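Ravn two-arm sorting cell: seen at the Hullness open day

I went to the Hullness open day in November mainly to look at the Ravn, the small two-arm cell that Rinosier sells to colleges. We have been thinking of getting one for our second-year course. Entry was free and the doors opened at 9. Go early if you want to ask questions, as the room got full by mid-morning.

Margareta Toma ran the demonstration and Bjarke Hviid sat at the laptop. The job was sorting toy bricks by colour into a white tray with three compartments. Both arms sit on one aluminium rail at the front, so the whole thing takes up less bench than I had expected.

Good points first. It is quiet enough to talk over. You can get at the joints and the wiring without taking covers off, and students will want to. Bjarke changed a gripper finger for us with one hex key in under 3 minutes.

Now the less good. The cables loop well clear of the elbows and I would want them tied down before letting a class near it. It is slow. The manual is 2 sheets of paper and a web link. The price is £3000 without the table or the walls, and delivery is extra.

Bricks, tray and both arms during the sorting:

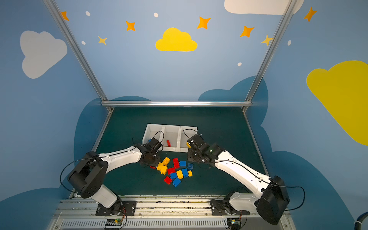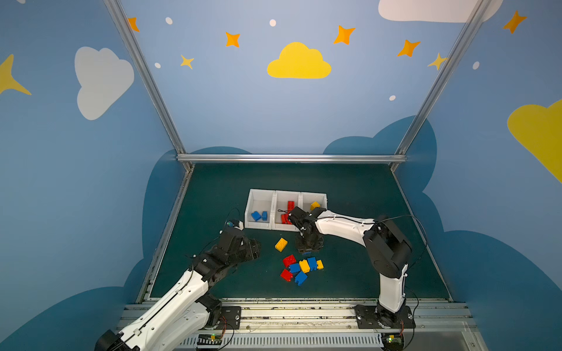

I asked about spares. Margareta said grippers are kept in stock but the base joints are made to order, so I would buy one with the first order. Training is half a day on site and is included.

I would still pick it over the Ulten we tried last year, mostly for the shared rail. Four stars. If they write a proper manual I will make it five.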